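Wavora Opens Trim and Surface Display at Dekker Hall

Wavora has opened a display of patterned wall coverings and dark wood-grain work surfaces at Dekker Hall, where it will remain on view through June. The display occupies the ground-floor gallery and is open to the public without charge from 10 a.m. each day.

The company has supplied interior finishes to shops, small studios and craft rooms for a number of years. Its current catalog lists 309 wall patterns, of which 30 have been selected for the gallery. Visitors may borrow sample sheets at the front desk and compare them under the gallery lighting or by the windows on the street side.

Large ornamental prints in black and white form the center of the selection. Leaf shapes, crowns and scrolls are repeated at a generous scale, and the pattern is intended for walls that stand close to a table or counter. Wavora recommends pairing it with a dark gray surface, a combination that has been requested often by customers fitting out small workrooms.
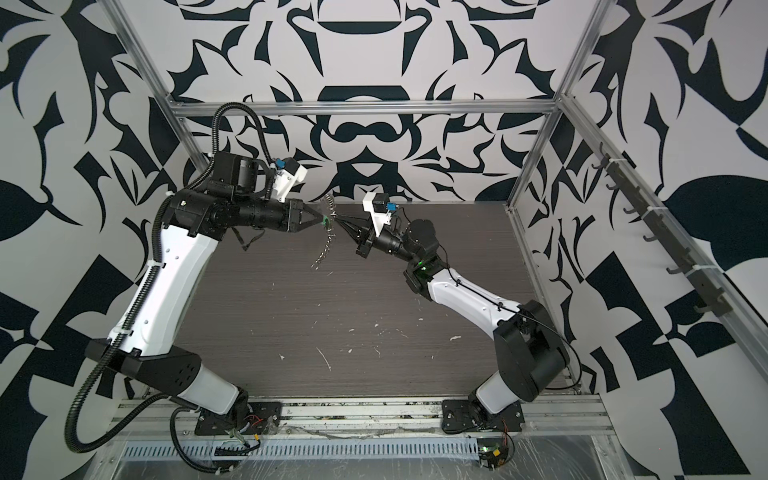

Black-and-white ornamental walls around a dark gray wood-grain tabletop, with a translucent strand held above it.

Light materials are easy to find against the dark top, including small white scraps and trimmings. The same property means that the surface shows debris readily, and the company advises regular brushing during work with thread, film or paper. A soft brush and a damp cloth are sufficient for daily care. Abrasive pads should not be used.

A companion section, prepared with the supplier Truvico, is devoted to edging and decorative strands. It includes beaded, twisted and spiral trims - most of them sold by length - and a reference wall on which each type is labeled by width and recommended use. Orders may be placed at the gallery or through the Larko showroom, which holds stock of the full range.

Dekker Hall has set aside 2000 square feet for the display. A printed guide of the patterns on view is available at the entrance, and 678 copies remain from the first printing. Groups wishing to visit before opening hours are asked to contact the front desk in advance.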